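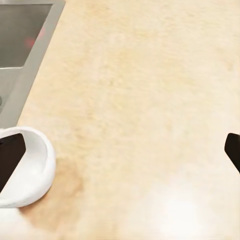

Figure 1. Countertop with a stainless steel sink (computer rendering).

Hard Water and Soap Use in Shared Student Kitchens
Project report, Household Chemistry course
Group members: Jolán Pap, Kagiso Van Wyk, Zinhle Buthelezi
Supervisor: Gerrit Oosthuizen
Submitted: 2018-11-14

1. Introduction

In the student houses of Treddale many people complain about the water. Glasses get white spots, the kettle gets a crust inside, and the dish soap does not make much foam. All of these are known effects of hard water, that means water which contains a lot of dissolved calcium and magnesium. Our group wanted to find out if students use more soap than they need, and if softened water would change this.

The topic was proposed by Kagiso, who lives in Mathebula House and had to replace a kettle in his first year. We thought at first to study kettles only, but it was difficult to get enough of them. Soap is used in every kitchen every day, so we changed the plan after the second meeting.

2. Background

Soap and detergent are not the same thing. Classic soap is made from fats and it reacts with calcium to form a gray solid, which people call soap scum. Most dish liquids today contain detergents, and these are less sensitive to calcium. However, they can still lose a part of their effect when the water is very hard. This is why many producers print a higher dose for hard water on the package.

The second effect is limescale. When hard water is heated or when it dries on a surface, calcium carbonate stays behind. A weak acid, for example vinegar or citric acid, dissolves it. Acid should not be used on marble or limestone, which are made of the same compound and will be damaged too.

3. Method

We worked with two kitchens in two different houses, Mathebula and Skinder. Both houses get the same city water, but Skinder has a softener in the basement. In each kitchen we put one bottle with 800 ml of the same dish liquid and asked the residents to use only this one. We weighed the bottles every evening for 6 days. The residents knew that we measured the soap, and we come back to this problem in section 5.

For the foam test we used bottles with a lid. We added one drop of dish liquid to tap water from each house, shook the bottle for ten seconds and measured the height of the foam with a ruler. Zinhle did all the shaking, so that the strength would be similar every time. We repeated the test with a solution of pure bar soap.

4. Results

With the bar soap the difference was very clear. The Skinder water made a high and stable foam, and the Mathebula water made almost no foam and became cloudy. With the dish liquid the difference was much smaller – on two of the evenings we could not see any.

The use of soap in the kitchens was a surprise for us. The residents of Skinder used more dish liquid than the residents of Mathebula, although their water is softer. We expected the opposite.

5. Discussion

We think that the habits of people are stronger than the effect of the water. In Skinder the residents cook together in the evening and use big pots with oil. In Mathebula most of them eat in the canteen and wash only cups and plates. We did not write down the number of dishes, and this is the biggest weakness of our project. It is also possible that some residents saved soap when they knew about the weighing.

6. Further work

A next group could repeat the test with the same set of dirty plates in both houses. Ronaldo Tolentino from the Clirkeck laboratory offered to lend a titration kit, so the hardness could be measured directly and not only with foam.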